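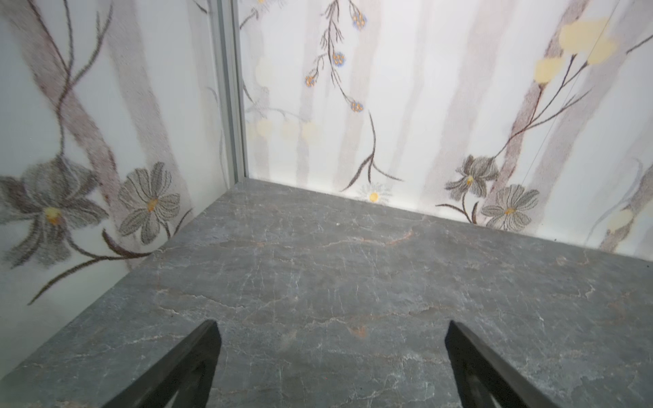
Home Topics Ask Unanswered Members Log in

Can a robot arm wipe down a worktop yet?

Posted by Noreen Arain

I run a small shop that does alterations and gift wrapping, with a kitchen at the back. I have 34 drawers of ribbon and one long worktop, and the worktop is the thing that gets me down. It has to be cleared, wiped and dried at closing time, and again in the morning if anyone has been cutting felt on it. The surface is dark grey marble pattern with white veins all over, so crumbs and pale threads vanish into it until the light catches them.

My nephew says you can now get a desktop arm with a two-finger gripper that will do this sort of job. He sent me a link to one called the Lovia. I don't want a toy. I want to know if a machine can pick up bits and bobs, put them in a tray, then wipe the surface properly, without me standing over it. I could stretch to 1000 pounds if it really worked. Has anyone here tried it at home or in a shop?

Posted by Dogar

I've had an arm on a bench for two winters, so I'll tell you what mine does and doesn't do.

Picking up is the good part. If the items are a decent size and not on top of each other, it manages most of them. Cotton reels, tape, small boxes, a mug if the handle is facing the right way. I ran 224 picks one November and wrote them all down. It missed 20, and nearly all of those were flat things. A ruler lying flush on the surface is very hard for two stiff fingers. So is a single sheet of paper. Pins and threads you can forget.

The pattern on your worktop may matter more than you'd think. Mine has a camera near the gripper, and on a plain white board it was fine. When I moved it to a speckled top it started reaching for marks that were part of the surface. With veins running everywhere, and the odd rusty orange streak like you get in some marble, I'd expect the same. A white speck on a surface like that could be a crumb or could be the stone. You and I would run a finger over it. The arm doesn't know unless someone has trained it on that sort of surface. Busy walls behind can confuse it as well. I had flowery panels up behind mine for a while and it did better once I pinned a plain sheet over them.

Wiping is where I gave up. It will hold a cloth and go back and forth, but the pressure is uneven and it leaves the corners. The strip where the worktop meets the back wall was always left dirty. It also has no idea when the cloth needs rinsing, so by the end it is spreading things about.

For your money I would get a good microfibre cloth and a bench brush. If you want an arm for interest, get one, but keep doing the closing wipe yourself. Mine takes 20 minutes to clear what I can clear in two.

Posted by Zastix

Get a Notik, my brother in law has one and it does the whole kitchen floor. Dont know about worktops

Posted by Noreen Arain

Thank you both. Zastix, I have a floor one already and it's fine, but I can't put it on the worktop, it would go off the edge.

Dogar, that is very useful, especially the part about flat things, as most of what I leave out is card and tissue. Did you ever try it with a suction cup in place of the fingers? I've seen those used for packing. I'm also wondering if it would be worth laying a plain mat on the worktop while it does the picking up, then taking the mat away and wiping by hand.

Posted by Dogar

The mat is a good idea and I'd try that before spending anything extra. Pick a matt one, in a colour none of your ribbon is. Suction is better for card, and no good at all on tissue or felt, the air goes straight through. You would need to swap the end over halfway, and on mine that means four screws and setting the position again.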